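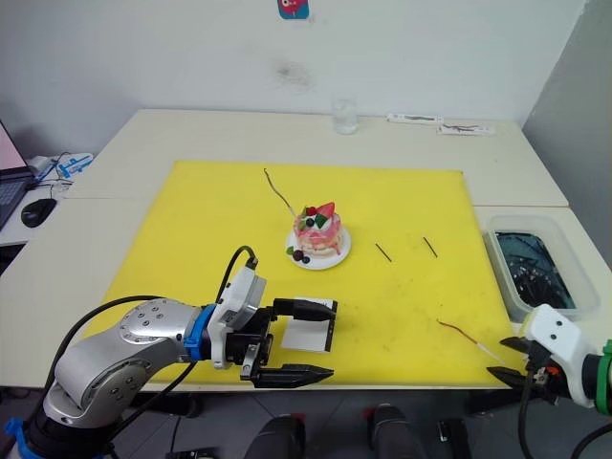 What should the second-year budget cover first?

Spare gripper fingers and cables, then a second control computer. The arms themselves are already paid for.

4.2 Purchase plan

Octavio Escobar priced the spares with Plaliser at 1188 euros, delivery included. Fonidico was cheaper but asked for a minimum order of 100 parts — we need 30. Lead time is three weeks, so the order must go in by November. Mounting plates will be cut in the workshop.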